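18 September 2020

I've been meaning to write for ages and kept putting it off, and now there's so much of it that I don't know where to begin. The Selix, I guess. It went live in the main hall at Sillellow this week, after all that waiting (it was supposed to be January!), and I've come home every night with my ears ringing and a head full of beeps.

So, the thing itself. It's a big gray cabinet as long as two buses, and inside it there are trays, and the trays come down to a little window when you ask for them. You type in the part or scan the ticket, stand there for a bit, and up comes your tray with a light pointing at the right compartment. I'll admit I clapped the first time. The man from Festov who was setting it up looked very pleased and did it again for me with a different tray.

What it means is that I don't walk anymore. I used to know where everything was by walking to it, clamps past the fire door, the little connectors on the low shelf where you had to squat, and my legs knew it better than my head did. Now I stand on a rubber mat by the window all morning. My feet are killing me, which makes no sense to anyone at home. I said to Mom that I walk less and hurt more and she told me to get inserts.

Anyway, none of that has reached the back store. The back store is still all hands, and I was on it today, and I was so happy about it I could have sung. The machine can't take anything in a sack. It can't take anything that doesn't have a ticket and a weight and a size, and half of what we get back from the field comes in old sacks tied in knots that somebody must have done with their teeth. So before any of it can go into a tray it has to be opened by a person, sorted by a person, counted, bagged up in clear bags and ticketed. More of that than before, too. We used to leave a sack of odds and ends sitting there until somebody wanted something out of it, and now the system wants to know about every last bit.
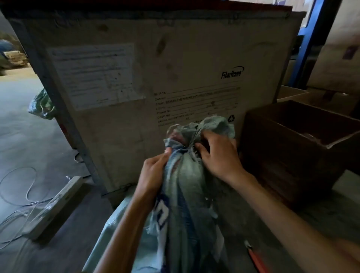

Arguing with a knot, next to the FiberHome crate.

I like the sacks, is the thing. You never know. You get the neck in one hand and work at the top with the other and it's all threads coming away under your nails, and then you get to find out. I've had good cable ends, I've had somebody's lunch box, I've had a sack inside a sack inside a sack. The worst ones are the ones from Yazıcı, they twist the neck round and round before they knot it and then it sort of sets that way. I've asked them to use ties. I've asked nicely and I've asked in writing.

The target is the part I don't love. On the Selix window they want 100 lines an hour from each of us and there's a screen over the mat that shows your number in green or in red. The back store has no screen yet, but it's coming, because the Selix keeps a list of what it's waiting for and the list this morning was almost 800 items long. All of it is us. All of it is sitting back there in sacks and cartons. So when people say the machine is slow this week, the machine isn't slow, it's hungry. I said that to the Festov man and he wrote it down, I have no idea why.

Ekrem Değirmenci got moved. That's the thing I really wanted to write down and I've been going around it. He ran the old card index and he was offered either nights at the window or the training place upstairs, and he took upstairs, so now he teaches the new starters how to scan. He came down at lunch and sat on a carton and ate his sandwich with us and asked what had come in. I told him everything, in order, and he nodded at each one like I was reading him the soccer scores. He's on the same money. He says it's fine and he gets a window up there, a real one. I think it is mostly fine. He took the index cards home in a box, did I say that? Management said they were going in the recycling and he asked if he could have them.

The afternoon went quicker. We got through the shelves on the left as far as the second upright and then started on the loose stuff on the floor, tubes and tape and all those little bags of red pieces.

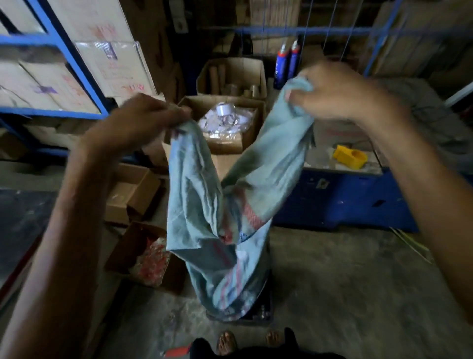
Sack open over the black container, spray cans looking on from the back.

There's talk of a second machine for the back, something with a tipping table and a camera that sorts small parts by shape. They showed us a video. It was very clean in the video! Everything slid down in a nice row, all one size. I put my hand up and asked what happens when the sack is tied, and the answer was that a person would open the sack. And what if there's something else in with the parts? A person would take it out. So I'm feeling fairly calm about that one, though I did notice they said "a person" and there are 2 of us.

I don't want to sound like I hate it. I don't! My back has been better all week, and not one thing has been lost out of the main hall, where last winter we lost a whole box of 200 couplers and found it behind the heater. And the lights in the trays are pretty. I only wish I'd gotten to keep some of the walking. I've asked if we can swap halfway, mornings on the mat and afternoons in the back, and the answer was that they'd look at it once the list comes down.

Laundry's finished, I can hear it. Must remember: thick socks, hand cream, ask Ekrem what he did with the spare key to the cage.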